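Tickets > Manipulation bench > Grasp policy > Wrong-target picks, wrist view

Status: open
Priority: normal
Project: Wivau
Opened: Thursday, January 29, 2026

Summary

Wrist-camera policy goes for the wrong part when two small parts lie close together. Asked for capacitor, closes on enclosure box. Only with the new training recipe (crop augmentation on). Old recipe doesn't do it, or does it so seldom I never caught it.

Need to know if this is the method or the bench before the numbers go in the writeup.

Setup

– Policy: Cladeo, wrist view only, no overhead camera
– Trained on 200 demos, single-part picks plus the mixed set from October
– Arm and gripper unchanged from the October runs
– Target given as a short text prompt ("pick up the capacitor")
– Parts: push-button enclosures, electrolytic capacitors, one of each per trial
– Test block: 56 trials, same start poses for both recipes

What happens

Approach looks fine from far out. Fingers open, arm comes down over the middle of the two parts, then drifts toward the box in the last bit of travel. Wrong target in 8 of the 56 with crops on. Zero with crops off. All 8 had the box between the gripper and the capacitor, or near enough that one finger covered part of the box on the way in.

No wrong picks the other way round. Asked for the box, it gets the box.

Log

Entry 1. Reran the 8 bad starts with crops off. All went to the capacitor. Two of them dropped it after lift but that's a different ticket (grip force, see Dreßler list).

Entry 2. Suspected the prompt. Swapped "capacitor" for "the purple cylinder" and "the small round part". No change worth writing down. Still drifts. Put the prompt back.

Entry 3. Suspected lighting. The bench gets a broad dark band across the near half of the table and the far half is close to washed out, so the parts end up in the dim bit. Moved the lamp, reran the 8. 7 still wrong. So light is maybe a small part of it, not the cause. Lamp back where it was, otherwise nothing compares with October.

Entry 4. Checked the camera mount. Tight. Calibration file is the right one, date matches. Had loaded the Jeston one by mistake on the first pass, which cost me an hour, ignore the run tagged "calib_check_a".

Entry 5. Looked at what the crop augmentation really does to the demos. It takes a random window and scales it back up. In a lot of the windows the capacitor is gone completely and the box is still there, but the action label stays the same – "move to capacitor" with no capacitor in view. So the policy learns that the bright thing is a decent guess. Best explanation so far. Doesn't prove it.

Entry 6. Quick test of that. Retrained with a rule: throw away any crop where the target is out of view. Used the part masks we already had, so no new labeling. Same seed, same number of steps. Reran the 8 bad starts: all to the capacitor. Have NOT rerun the full 56 yet so don't quote this.

Entry 7. Tried crops off plus color jitter only, to see if it's just any augmentation. Also clean on the 8. Worse on placement though, stops short a lot. Crops were put in to fix exactly that, so dropping them altogether isn't an answer.

Working theory

Not hardware. The recipe is teaching a shortcut. Shows up when the fingers start to hide one part and the other is small and dark. Same result might show up with any small dull part next to a bright one, not tested.

For the writeup: the gain we reported for crops was measured on single-part picks. There the shortcut can't hurt, there is only one thing to go to. Should say so in the text, and add the two-part block as its own row. Don't average them together.

To do

1. Full 56 with the filtered crops, all three seeds. One seed is not a result.
2. Swap the box for a dull one and repeat the bad starts. If drift goes away it's color, if not it's size or postion.
3. Save attention maps at the point where the drift starts. Right now they only get saved at the first step, useless for this.
4. Hold the bench as is until 1 is done. Paper corner on the left stays, cable at the back stays, it was all in view for the comparison runs.
5. Use this layout as the reference start for the two-part block. Orange box by the right finger, capacitor on its side just past it, fingers open:

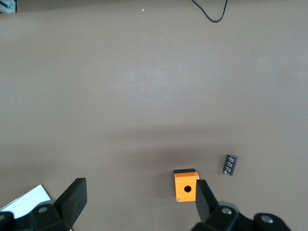

6. Write the start poses into the config instead of the notes page. Twice now I've had to retype them and once I got the angle wrong.
7. Check whether the filter throws out too many crops near the end of the approach. If the target is under the fingers the mask is tiny and the rule might bin nearly everythign from the last steps. Need a threshold, no idea what yet.

Leaving open. Next update goes in as entry 8 once the three seeds are through.

Related tickets
Dreßler list: part dropped after lift, small cylinders
Wivau: attention maps saved at first step only
Cladeo: stops short of target with crops off
Jeston calibration file loads without a warning
Mixed set from October, missing masks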